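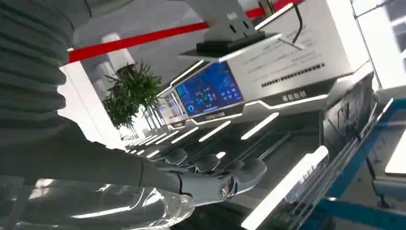 About the Ollum showroom

Ollum designs and builds display counters for lobbies, reception areas and exhibition halls. The company was founded by Khrystyna-Mariia Yurchenko and Obed Quaye, who still approve every drawing before it goes to the workshop.

What we build

Our standard product is the Latonell counter, a long console with angled surfaces and one or more screens set into its face. It is supplied in white and gray. The larger screen normally carries a dashboard with gauges and tiles; a smaller screen can be added to its left or right. Cable runs are inside the body and are reached from the rear through 2 locking panels.

The Ganer is a shorter counter without screens. It uses the same feet and the same panel hardware, so the two can be joined end to end.

The showroom

The showroom interior is white, with a red stripe along the overhead edge, a cylindrical column and a potted plant behind the counter. Visitors can test viewing angles and work through the screen menus under bright light – the condition in which most reflection complaints arise. A dark tabletop is also kept in the room for comparing surface finishes.

How we work

A typical order takes 15 weeks from signed drawing to installation. Site measurement is done by Aravind Sundaram, who also specifies power and network points. Adwoa Ankrah handles screen layouts and icon sets. Installation takes 3 days for a single counter, including leveling and a display check.

Visits

Showroom visits are by appointment. Please bring a floor plan with ceiling height and outlet positions marked. Appointments and spare parts requests go to Delali Amegashie at the front office.

Page last revised Mar 16, 2026.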